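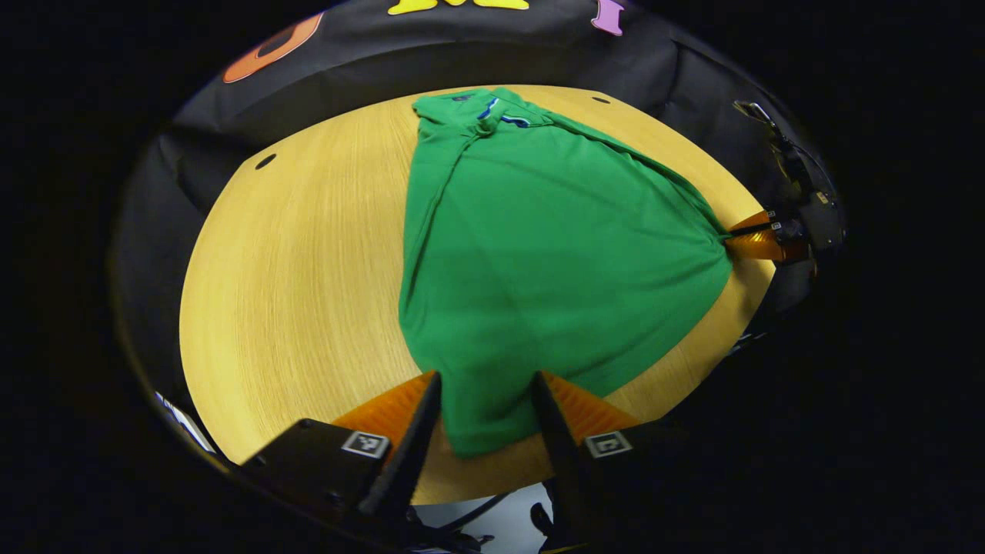
Why does a cotton knit shirt get shorter in the wash but hardly any narrower?

The yarn is stretched lengthwise while the fabric is knitted and finished, and the loops dry long. Water and tumbling let them relax toward a rounder shape, so length is lost and width stays close to where it was or grows a little.

I measured this over the spring on two cotton knit shirts, one from Kastari and one from Vilell. I marked a 300 mm line down the back of each with laundry pen, and a second line of the same length across the chest. Both were washed at 40 C and tumble dried on medium.

After the first cycle the Kastari shirt had lost 14 mm lengthwise and 3 mm across. The Vilell lost 9 mm and gained 2 mm. Cycles two through five added very little to either.

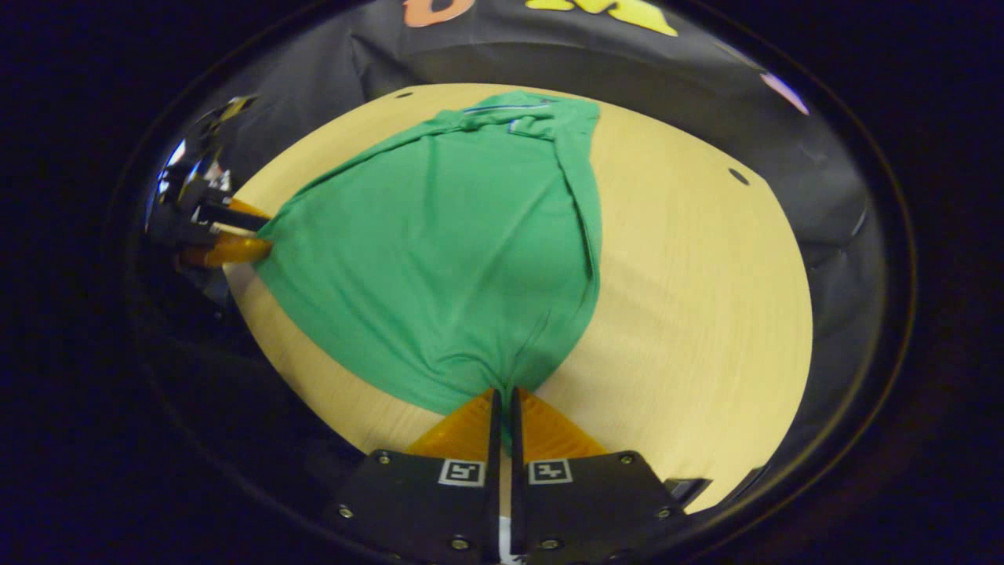

Danuta Cieślak wrote in to ask whether flat drying would prevent it. It reduces it. A third shirt, also Kastari, dried flat on a mesh rack, lost 6 mm of length in the first cycle. When I then put it through the dryer once, it dropped another 7 mm, which puts it 1 mm short of the first shirt's loss.

Pulling the hem while the fabric is damp recovers part of the length. I got 5 mm back on the Vilell, and it was gone after the next wash. Steam gave the same result with more effort.

The dryer's sensor cycle ended at 26 minutes on most runs. The next set, in June, will be at 30 C with the same pen marks.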